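Equipment planning meeting, Wednesday, 10.00
Present: Karim Akl (chair), Mercy Sang (minutes), home tasks team

1. Last minutes
Agreed, with one correction: the Feso quote was 3,000 before delivery.

2. Hand-held grippers
Karim asked for four more from Kitik at 700 each. Mercy wanted to know what the ones we have are doing on the days they aren't booked out. No figures were to hand. She said she would not sign for more on the strength of a supplier's brochure.

The laundry work was discussed. Mercy doubted that blue textured pads are worth paying extra for when the job is a sweatshirt on top of a heap of clothes on a bed. Karim thinks they are. Neither had a test to point to. 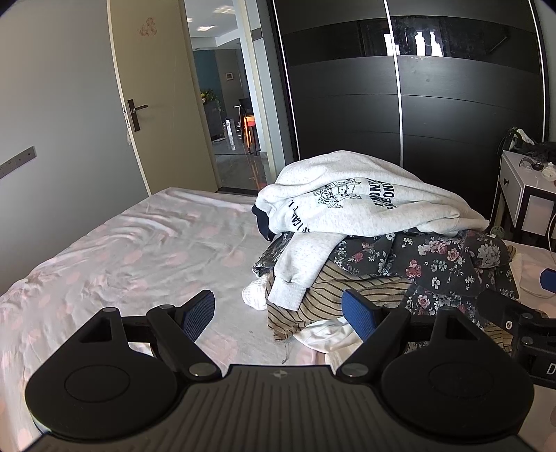 3. Spare pads and screws
Kitik want 231 for a spares pack. Thought steep. Karim to ask for pads on their own and get a price from Aryee as well.

4. Folding arm (Skorero)
Trial offered with a deposit of 1,000. Terms do not say when we get it back. Held over until they do, in writing.

5. Budget
Nothing to be ordered before March. Karim to bring booking records for the present grippers. He asked that his objection to the delay be noted.

Closed 10.50.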